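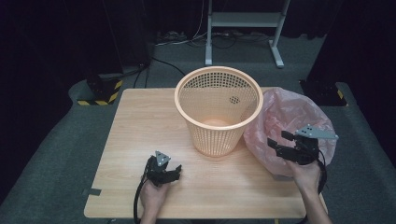 A classmate wrote under my proposal that the bag always slips because people buy the wrong size, so there was no project in it, and could I please pick something harder.

I thought about that comment for most of a weekend. Then I went and put a bag in a wastebasket 36 times, so I guess you can tell how I felt about it!

Filed under: Student Work > Grorkdale Home & Household Design > Term Projects
36 shares | 5 comments

What I wanted to know

My question was pretty small. When you line a little wastebasket (the kind that sits by a desk, with holes all over the sides), what makes the bag stay up? At home ours slides down the first time anyone throws in an apple core, and then somebody has to reach in and fish it out. That somebody is me.

I picked an orange basket with mesh walls and a solid rim. The rim matters a lot here, it's the only part the bag can really hang on to. The bags were thin pink see-through ones from Dağdelen, the discount place near the bus station, plus a roll of thicker white ones sold under the name Drokine. I wanted to test a third kind as well but ran out of money, and my teacher said 2 was plenty for a term project.

Everything happened on a table with a pale wood top. I tried the floor first and hated it — my knees hurt and I couldn't see down inside the basket. A table puts the rim at a good height, and you can walk over to the other side when the bag bunches up on you.
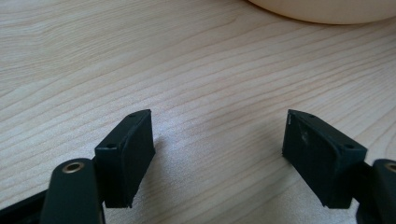
How I did the tries

I had three ways of putting the bag in. The first was the lazy way: shake it open, drop it in, fold over whatever sticks out. The second was the inside-out way, where you pull the bag over the rim like a hat and then push the middle down with your fist. The third was the lazy way plus a knot, where you pinch the extra plastic on one side and tie it until the top is snug.

Each way got the same number of tries, half with pink bags and half with white. After each one I dropped in my test trash, a sock stuffed with dry rice, from as high as my elbow. If the bag's edge was still over the rim all the way around, that was a pass. If any part had slid inside, it failed, even if it was just one corner. I was strict about it and I regret that a little.

Opening the bags took longer than anything else. The pink ones cling to themselves and you stand there rubbing the edge between your fingers like an idiot. I started crumpling each one up first and that helped the layers come apart, so I did it for every single bag after the practice round. It makes them look terrible, all wrinkles, but once they're in the basket who cares.
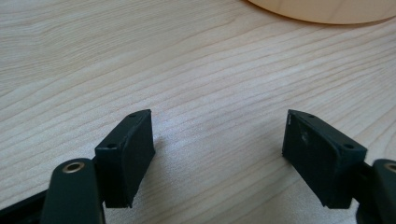

I also wrote down how annoying each try was on a scale up to 10, which my teacher called "not a real measurement" and then let me keep. The knot won on staying up. It failed twice in the whole project, both times with a white bag that was too stiff to tie tight. It scored a 5 for annoying, mostly from having to undo it again. The hat way was my favorite to do, kind of satisfying really, but air gets trapped with the thicker bags... or that was my theory going in. In a mesh basket the air just goes out the holes and the bag settles fine. I'd like to try it in a solid one and see if it puffs back up.

The lazy way did about as badly as you'd expect. The pink bags slid a lot more than the white ones, and I think that's the thin plastic having nothing to grip with on a smooth rim.

What I'd change

More kinds of baskets, for sure. Also heavier trash, and something wet, which I skipped for the sake of the table. My classmate was partly right about size, by the way: both of my bags were a bit big for the basket, and a snug one might never need a knot. The clip people at Drendero sell a ring that goes over the rim and I've asked my mom for one, so there may be a part two in February.

We use cookies to keep you signed in and to see which pages get read. Accept | Manage choices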